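Dellivberg House Residents' Association
Minutes of the kitchen meeting, August

The meeting opened at 7:15 in the ground floor lounge. Apologies had come in from two households on the Mofokeng Street side. The minutes of the last meeting were read and accepted with one correction: the spare key is kept in the office, and was never in the mail room.

1. Shared kitchen, counter and outlets

The toaster oven was discussed first. Several residents would like it moved closer to the sink. It was pointed out that the sink wall has no free outlets and that an extension cord is not allowed under the house rules.
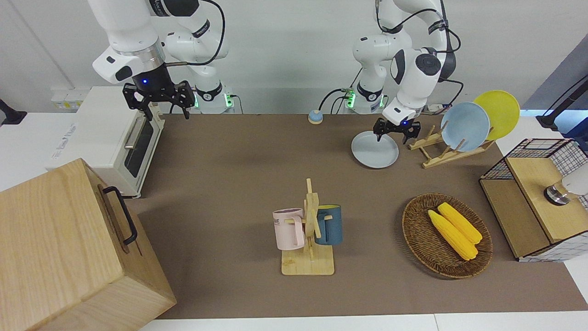 Crumbs were the main complaint under this item. The tray has not been emptied regularly and two people said they had smelled burning in the morning. It was agreed that whoever uses the oven last in the evening empties the tray. The white oven will stay where it is, at the end of the table by the wall outlet, with the silver handle side kept clear so the door can be opened all the way. Nothing is to be stored on top of it.

2. Plates and drying

A resident asked again for a larger drying rack. The quote from Govari was read out and thought to be too high for what it was. After some talk the meeting decided to keep the present rack and be stricter about clearing it. Plates are to be put away by 10 at night — this includes plates left by guests.
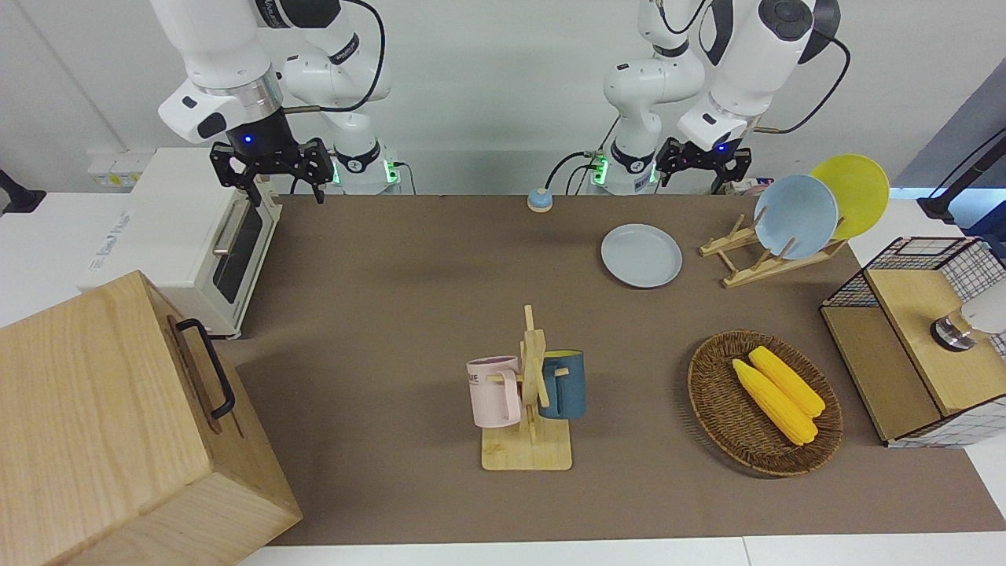 Anything still out the next morning goes on the bottom shelf of the hall cabinet, where the owner can collect it. The trial will run for 3 months and then come back to the meeting. One resident voted against and asked for that to be recorded.

3. Baskets, trays and mugs

Personal food left on the shared table was raised. It was agreed that food in the open tray is free for anyone to take, and that people who want to keep something should label it and use the fridge. Mugs go back on the stand after washing. 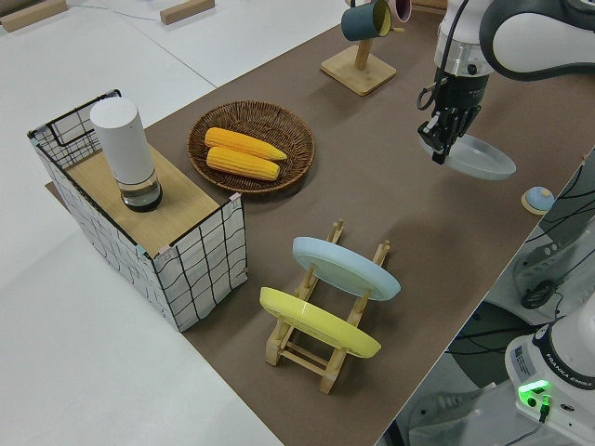
Shared table: corn in the woven tray, plates in the rack, mugs on the stand.

4. Money

The kitchen fund stands at nearly 500 dollars. Spending of 12 dollars on dish soap and sponges from Restolport was approved. A request for new dish towels was put off until the old ones have been sorted.

5. Other business

The hall light is still flickering and has been reported a second time. The recycling bins need new lids.

The meeting closed at 8:40. The next one will be in the same room, date to be posted by the mailboxes.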